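Ordnung, die den Umzug übersteht

Wer umzieht, packt meist zu spät und zu schwer.

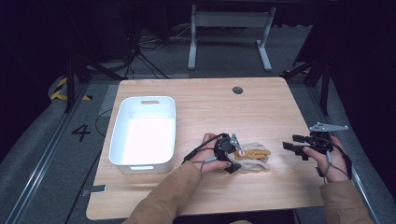 Der Möbelhändler Meloria in Prokstead verleiht seit Oktober Mehrwegboxen, 30 Stück pro Haushalt, drei Wochen lang. Bücher gehören in die kleinen Größen, Bettzeug in die großen. Mehr als 30 Kilo sollte keine Box wiegen. Beschriftet wird an der Stirnseite, damit der Raum auch im Stapel lesbar bleibt. Im Lager stehen derzeit 600 Boxen, eine zweite Ausgabestelle in Sandoval ist geplant.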